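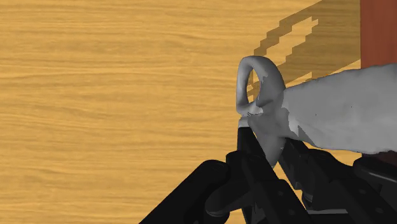 July, evening. The parish archive at Bronthorpe was open to readers until six. Sanne Mulder brought up the tithe accounts from 1631, which have been rebound and may now be consulted on request. Three leaves remain missing. The entry for the mill is on folio 419 and agrees with the Stadalier copy, apart from the spelling of the miller's name.

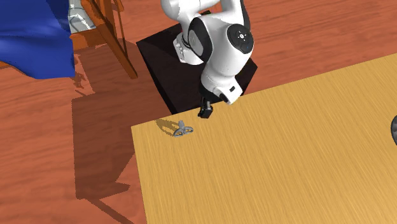

The furniture for the new reading room was discussed in the afternoon. Hermans has quoted 2881 for the whole order, delivery included, and a decision is required before the end of the month. A light wooden table, set over a reddish-brown wooden floor, was generally preferred to the darker finish. The Akine papers are to be listed tomorrow, beginning with the letters.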